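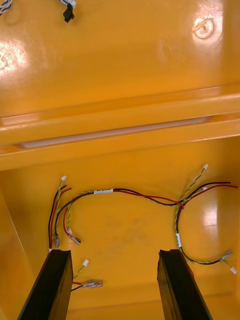 The wait state that wasn't a stop
Speaker notes, Snædís Hviid
Version of 2018-02-18

Slide 1. Title

Thank the hosts. Say up front that the talk covers one fault, on one cell, and what we changed. Minor injury, a bruised finger. The person has agreed to us telling it and has read these notes.

I worked on the Tuten cell in Lund for the whole of the period I'm going to talk about. I wrote part of the retry code. That matters for slide 6.

Slide 2. The job

Wire harnesses come in yellow plastic bins. The arm picks one, lifts it clear and lays it in a steel tray lined with paper. Two-finger gripper, small camera at the wrist. The tray goes to the test bench at Nendbridge and comes back empty.

Harnesses are awkward. They have no fixed shape. The spade terminals catch on the loops of the next harness, and twisted pairs catch on everything. When you pull one end, the other end may stay where it is, or it may bring a neighbor with it.

People who have only picked boxes will ask why we didn't just use a better grasp planner. Leave that for the end. The grasp planner was not what hurt anybody.

Slide 3. How the arm handled a snag

During the lift the controller compares the load on the wrist with what a single harness should weigh. Too high means a snag or a double pick. The arm then does this:

Stop the lift.
Lower by a few centimeters.
Open the fingers.
Move back to the look position.
Wait for the camera to settle, take a new view, try again.

In the early weeks the last step took no time anyone would notice. Then we added a longer settle time. A dropped harness springs back a little, and we were getting blurred views and bad second grasps. The longer settle fixed the blur. It also meant the arm now stood still above the bin for several seconds, fingers open, with no sound from it.

Pause here. Let them work out where this is going.

Slide 4. The event

Afternoon shift, February. The arm snagged, lowered, opened, backed off and went still. One harness was half over the rim of the bin, hanging by a terminal. The operator had seen this before and knew the next try would probably snag as well, so they reached in to lay the harness back down.

The settle time ran out. The camera took its view, the planner found a good grasp on the piece of wire right beside the operator's hand, and the arm came down and closed.

The force limit on the fingers was set low for the sake of the connectors, and it held. The arm read the grip as "object present" and started to lift. The operator pulled free. Wrist load went out of range and the arm did what it was told: lowered, opened, backed off and waited again.

Say this part slowly. After pinching a person's finger, the cell went back into the same quiet wait. The operator hit the emergency stop from the side of the table.

Slide 5. What the logs said

We went back through the log for the full run. 2,835 picks. 82 of them went into the snag routine. The event we knew about was one of those.

Then we looked at the wrist camera views stored with each retry, with one question: is there a hand in it? There was a hand in 9 of them.

So it had been happening. In the others the planner picked a grasp somewhere else in the bin, or the person was quicker. No report was filed for any of them. When we asked, the operators said they had not thought of it as something to report. The machine was stopped, they fixed the bin, it started again.

Don't read this as blame. If the people who use a machine every day all believe it is stopped, then it looks stopped, and that is a design fault.

Slide 6. Why we missed it

Go through these without rushing.

The risk assessment was done before the longer settle time. It listed "retry motion" as continuous with the snag routine. That was true when it was written.

The settle time was a parameter. Changing a parameter did not trigger a review. I changed it. I tested it for blurred views and second-grasp success, and both got better. I did not stand next to the cell and ask what it looked like to somebody waiting for it.

The status light had green for running and red for stopped. Waiting counted as running, so green. But the light was mounted behind the arm, and from the bin side, where you stand to straighten a harness, you can't see it.

The light curtain from Sirham was on order. We were running under a rule that said no hands in the work area while the cell is in automatic. The rule was on a sheet by the door. We relied on a sheet by the door.

Slide 7. Work at the bins and tray
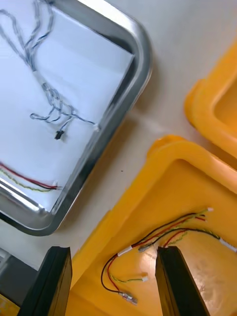
Adalberto Damasceno asked at the rehearsal why the arm should be allowed to retry by itself at all, and whether it wouldn't be simpler to have it stop on the first snag and call someone over.

My answer then was that it would stop too often. I have since changed my mind in part. Give the answer as it stands now:

A snag where the load drops back to zero after the fingers open can be retried. The harness has let go and there is nothing to fix by hand. A snag where the load stays odd, or where the camera sees wire across the rim of the bin, is now a real stop. Drives off, red light, person comes, person resets from outside the work area. From the old log, 16 of the snags would have been stops under the new rule. That is a number the shift can live with.

If he is in the room, let him come back on this. He still thinks all of them should be stops, and he may be right for a cell with no light curtain.

Slide 8. What we changed

The split between retry and stop, as just described.

During any wait in automatic, the arm now makes a tone and the light blinks amber. The light has been moved to the front of the table. The tone was unpopular for a week. We lowered it once and then left it alone.

Before any downward move over a bin, the speed for the last stretch is reduced. This costs us cycle time on every pick.

Any wait longer than one second now has to be listed in the risk assessment by name, with its length. Changing the length opens a review. This has already caught one – a tray-swap wait that somebody wanted to stretch to suit the bench.

The light curtain is in. If it is broken during a wait, the wait ends in a stop and does not resume on its own when the hand comes out. Check your own curtain settings on that last point. Ours came set to resume.

Slide 9. Things that are still open

The camera check for wire across the rim is not a safety function and must not be treated as one. It misses thin dark wire against shadow. We use it to decide between retry and stop, and the curtain protects the person in either case.

Double picks still happen. Putting fewer harnesses in each bin helps and the line does not like it.

We have no good way to get near misses reported when they don't feel like near misses. At the moment we look through the retry views every two weeks. It is dull work and we take turns.

Slide 10. Questions

Likely ones:

Was the finger force too high? No. It was enough to bruise. Lower than that and it drops the heavier harnesses.

Would a collaborative arm have prevented it? The arm would still have come down on the hand. Contact limits help with how hard, and the wait problem would be the same.

Can we have the log format? Yes, ask me afterward. The camera views can't be shared, there are people's hands in them and we only asked permission for our own use.

If there is time left, go back to slide 3 and ask how many people in the room have a settle time on their cell, and who changed it last.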